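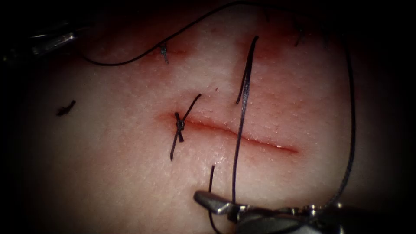 Practice Corner: Suture Pads and Thread

Print this item | E-mail this item

The November refill of the practice shelf is in. There are 16 new tissue pads in the lower drawer at Drurnau and the same black thread as before, in the same cardboard sleeves. Please finish a pad that is already open before you take a fresh one. Most of the pads that came back last month had one used cut and plenty of good surface left.

A pad with two parallel cuts gives you a fair evening of work. Start with the shorter bites near one end of a cut and move along. If you put the first knot in the middle, the two halves of the cut pull against it and the edges gape on either side. Keep the stitches square to the line and enter at the same distance from the edge each time. A ruler and a fine pen are kept with the pads for anyone who wants to mark entry points first.

Simple interrupted stitches are still what we ask everyone to bring to the first session. Tie, trim both tails to the same length, and go on to the next. Tails that are too short let the knot slip, and tails that are too long get picked up in the next throw. Black thread shows all of this clearly on a pale pad, so we have stayed with it even though the blue costs less.

Cut your thread before you begin. A long strand lying across the pad will cross the cut, catch under a tail and end up in the wrong loop. If you prefer to work from a long length, lay the spare part well clear of the cut and check where it is before you tighten anything.

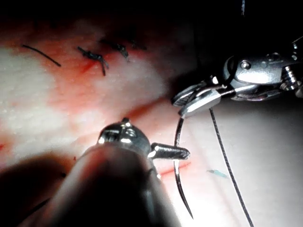

Where on the needle should the driver hold it?

Toward the thread end, a little back from the middle of the curve. Gripping right at the end where the thread joins can bend or crush the needle, and gripping close to the point leaves too little of it to pass through the pad.

Let the curve do the work. Bring the point in at a right angle to the surface and turn it through, and pick it up again on the far side behind the tip. Pushing straight forward tears the top layer, and a torn edge on a practice pad stays torn.

Used needles go in the yellow tub on the Kozan bench, never back in the sleeve. Pads should be wiped with a damp cloth, patted dry and stored flat. Do not stack them face to face, as the surfaces stick together. A pad that has split through to the backing can be thrown out.

The next order closes at 700 sets for all sites together, and Prellport has already asked for 80. Send your numbers to the Hirport office before the end of the month.

Comments (3)

stitchnotes: Talcum powder on the pads before storage stops the sticking. A very light dusting is enough.

M_2nd_floor: Can we have the thinner thread back as a choice? The current one is fine for knots but heavy for small bites.

reader79: The drawer at Drurnau was locked at 7 in the evening. Is there a key?

We use cookies to remember your newsletter settings. Accept | Manage choices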